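17 July 2025

Today I visited the open day of Pliltoner in Ulville. I promised myself in June that I would write down everything the same evening, because last time I waited and forgot half of it. So I am sitting now in the kitchen with my tea and my notes, and I will try to keep my English tidy.

I took bus 9 from the station and got off one stop too early. I had to walk along the Strickland road in the heat, and I arrived with a red face. At the desk they gave me a sticker with the number 727, and I wore it on the bus home without noticing.

First there was a talk in the big hall. It was long, and the man spoke very fast, but I understood the main idea. They want to teach a robot by letting people do small jobs with a gripper in each hand. The gripper has a camera on it, so the machine can later learn from what the hand did. After the talk we were divided into small groups and we went upstairs to see how it is done. The room was an ordinary office, with glass walls and white blinds. I expected something more like a factory.

The demonstrator wore a black T-shirt and had a small camera on the head. I liked the cubes on the grippers, with black and white squares like a very simple crossword. They help the computer to know where the gripper is in the room. I asked if a dirty cube is a problem, and the answer was yes, they wipe them often.
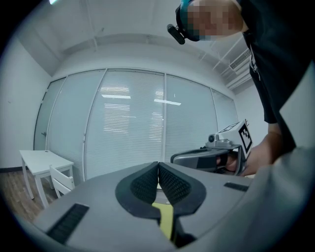 ## At the round table

We stood behind a tape on the floor and were asked to keep our bags near our feet. The table is round and has a yellow-green color, like a lime that is not ripe yet. The things on it were so ordinary that I felt a little at home: two plastic bottles, a white box, a marker pen.

The task with the pen looks like nothing when you do it with your fingers. With the gripper it is another story. You squeeze, the two fingers close, and you must come to the pen at the right angle – otherwise it rolls away. I know this now from my own try, which I will describe later, with some shame.

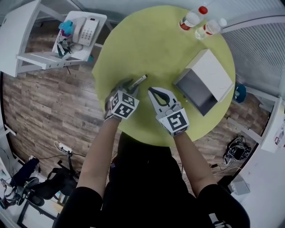 One visitor asked why they don't simply program the movement. The demonstrator explained that a programmed movement is good when the pen is always in the same place, but in a real office the pen is never in the same place. I thought of my own desk and had to agree. They said they record the same small job 190 times before they are satisfied, and each time they put the things a little differently. I would lose my patience very early.

Then we could try. I was given 2 grippers, and they were lighter than I expected, but my wrists became tired quickly. My left hand was useless. I wanted to pick up a bottle by the cap and I pushed it over, and then I said sorry to the bottle, in my own language. A boy next to me did it at the first try. His mother looked very proud.

What surprised me most was the demonstrator's calm. All movements were slow and a little bit the same, almost like somebody who is ironing. I asked if it becomes boring. The answer was that in the first week it is boring, and after that you start to hear the small click of the fingers and you think about other things.
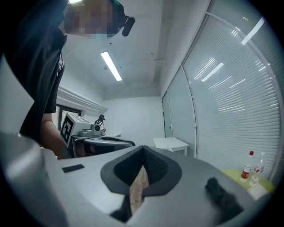 At the end there was coffee, and a short film about Veltov, their next project. I did not understand well what Veltov will be. It is something for sorting parts in small workshops, I think, but the sound was bad and the people beside me were discussing parking. I took the brochure, so I can read it with a dictionary.

I forgot to ask what happens with a bad recording, when the bottle falls like mine. Do they throw it away, or is it also useful? There is an e-mail address on the brochure and maybe I will write to them tomorrow. I should also return the umbrella I borrowed, which I carried the whole day for no rain.

My right thumb still hurts a little from squeezing.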